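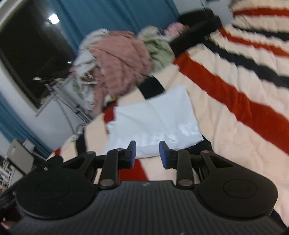
A bed with a striped blanket

Weekend baker wanted

Hi, I'm Yupin Ongart and I run the bread side of Makokha. I need two people for the early shift, Saturdays and Sundays, starting in November. We're done by noon, so you still get your afternoon – and a loaf to take home!

You'd be shaping sourdough and rye with me and Birger Wallin, loading the deck oven, and packing the cafe orders before the van leaves. On a busy weekend we bake up to 1,000 rolls (the cardamom ones go first, every time). I'm happy to teach shaping, but please have worked in some kind of kitchen before.

Pay is $19 an hour plus your share of the counter tips. Street parking is free until eight.

Interested? Send me a few lines about yourself and the last thing you baked, or come by the side door after the lunch rush and ask for me. No cover letter, please – I never read them.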